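## 4. Equipment planning and cost

The budget for the handling trials was drawn up before the task list was final, and this shaped most of the choices described in this section.

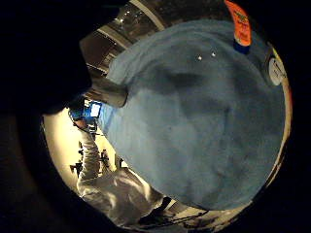
*Figure 3. View from the hand-held gripper, with a large, rounded blue object filling most of the field and part of the room visible to the left.*

We began with two options. The first was to buy a complete arm and gripper from a single supplier and collect all demonstrations on it. The second was to buy hand-held grippers first, collect demonstrations with those, and put off the arm until the data had been checked. Quotations for both were requested in June from Plilari and Kassa. Nasar was also approached but could not commit to a delivery date.

The second option was chosen. A hand-held unit was quoted at 1,427 euros, including the camera and mount but not spare finger pads. We ordered five units, four for daily use and one to be kept back as a spare. Pads were priced separately at 177 euros a set. Fasil Moges, who prepared the order, had allowed for one set per unit. This was too low, and a second order was placed during the collection period — with a second delivery charge that had not been planned for.

Three costs were left out of the first estimate. Storage was the largest. Video from the grippers was kept at full resolution until it had been reviewed, and the disks bought for the project had to be supplemented from the department's general fund. The second was operator time, which we had counted only as recording time. Setting up a room, charging the units and naming the files took around 2 hours of each working day, and none of this appeared in the plan. The third was the objects themselves. Large soft items were more expensive to replace than the small household goods used in the pilot, and they took up shelf space that had been set aside for the arm.

Natnael Tufa and Tsion Demissie kept a log of faults and repairs, which we used to revise the figures. Most entries concerned cables and connectors. We now hold a stock of both and treat them as running costs, separate from capital equipment.

The arm remains unbought at the time of writing. Suveo has offered a lease with an option to purchase, and the terms are being compared with an outright sale. A lease would spread the cost over the life of the grant, but the insurance falls to the user and the unit cannot be modified without written consent. The wrist mount needed for our camera would count as a modification. Section 5 sets out the minimum payload and reach that any arm would have to meet.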